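Posted in: Local government and land

**How do I find out what the city got for a piece of land it sold?**

The city of Nyanda sold a strip of land behind our street to Astov, the company that has the truck lot on the corner. I only heard about it when a survey crew showed up. The notice on the pole gives a parcel number and nothing else.
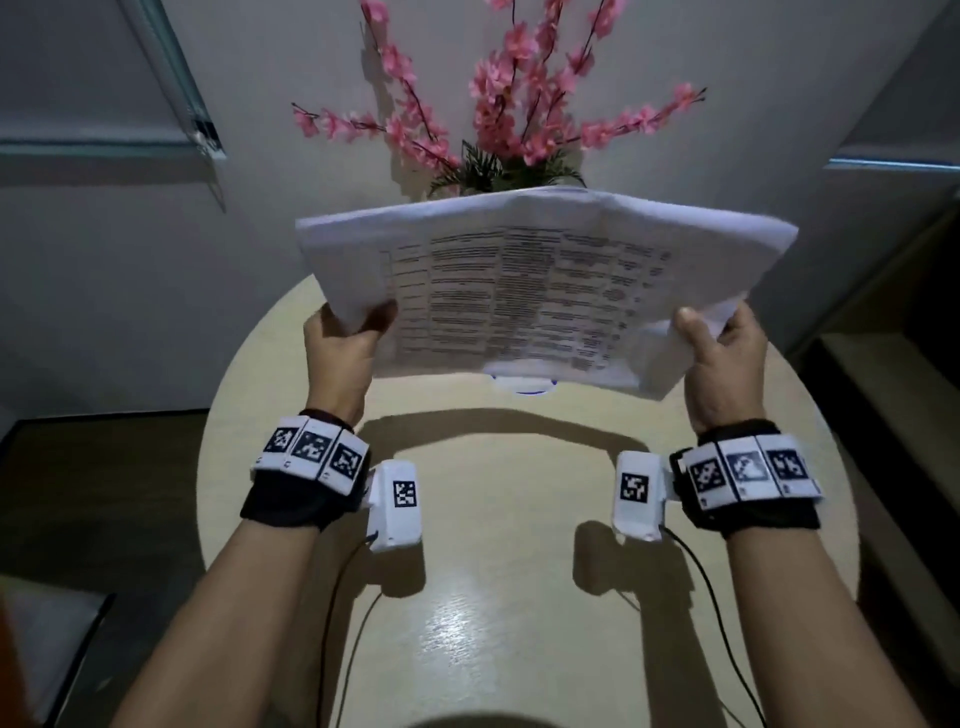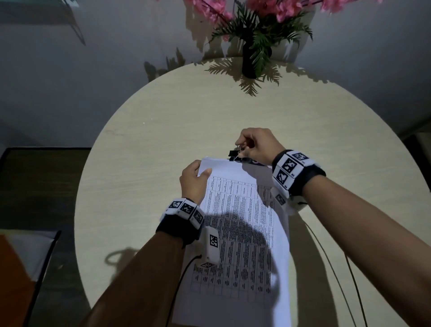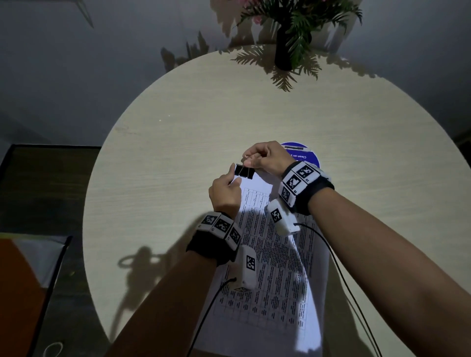
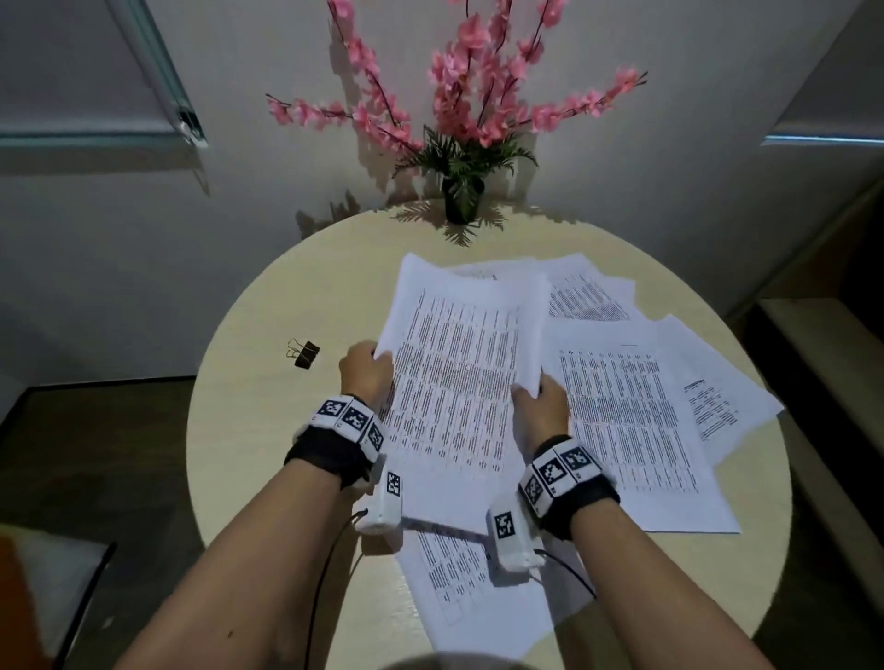
I asked the clerk's office for the sale price and was sent to the county, and the county sent me to its tax records. Those list 571 parcels for our end of town, and the strip is not under Astov's name at all. It is under something called Wirneo Holdings. I have been going through printouts ever since, a thick stack of pages with columns of type so small that I lose my place, held together with a black binder clip. Nothing in them says what was paid. The sale column for that parcel just has a dash in it.

What I want to know is:

- Is the price of a city land sale public?
- Who has to give it to me, the city or the county?
- Can the city sell to one company and have the deed go to another?
- Is it too late to object if the council already voted?

There are 12 houses on our side and most of the owners did not get a letter. The rule as I understand it is that anyone within 500 feet is supposed to get one. My back fence is right on the line.

Eluned Kneath

---

**bricklot**

It's public. They have to tell you. File a records request and don't let them charge you for it. My guess is they sold it for next to nothing, same as they did with the old bus yard on Sosto Avenue. You can object at any time, just go to the meeting and speak.

---

**Bleddyn Pumphrey**

I worked in a county recorder's office for a good many years, in a different state from yours, so check the details locally. I would not rely on the answer before mine for the part about objecting at any time. There is usually a deadline for a formal appeal and it can be short. Speaking at a meeting is fine but it is not an appeal.

On the price: tax records are the wrong place to look. They are kept to figure the tax, and a parcel coming out of city ownership was most likely exempt, so a dash in that column doesn't mean much. Look in these places, in this order.

1. The council minutes. A sale of city land normally needs a vote, and the resolution or ordinance should give the price or refer to an agreement that does. Search by the parcel number. The buyer's name may be different at each stage.
2. The purchase agreement. It should be in the city's files. Ask the clerk in writing for "the purchase and sale agreement and all amendments for parcel" and then the number. Asking for "the price" lets them say they have no such document.
3. The deed, at the county recorder. It may only say "ten dollars and other valuable consideration." That is old standard wording and is not proof the land went for ten dollars. In some places you can work back to the price from the transfer tax.
4. The appraisal, if there was one. Ask for it by name. Some offices hold these back until the sale closes, so ask again afterward.

On the two companies: a buyer can often assign its rights to another company, and plenty of businesses keep their land in a separate one. There is nothing wrong with that by itself. Look up Wirneo with whatever state office registers companies and see who signed the papers. Then read the agreement to see if the city had to approve the assignment. If it did, there should be a record of that too.

On the letters: the distance rule you mention is probably for a rezoning or a use permit, and may not cover a sale. Find out which one the notice on the pole was for. If Astov also needs a zoning change to park trucks there, that is a separate hearing with its own notice, and it may still be ahead of you. Ask the planning office for the mailing list they used. If your address should have been on it and wasn't, put that in writing right away and keep a copy with the date stamped on it.

They can usually charge for copies. Ask to inspect the file in person first - that is often free - and then pay for only the pages you need.

---

**Eluned Kneath**

Thank you, I didn't know to ask for the agreement by name. The minutes from April have the parcel number in them, under a consent item with no discussion, and it refers to an "Exhibit B" that isn't attached online. I have put in a written request for that and for the mailing list. The planning office says the pole notice is for a use permit and the hearing has not been set.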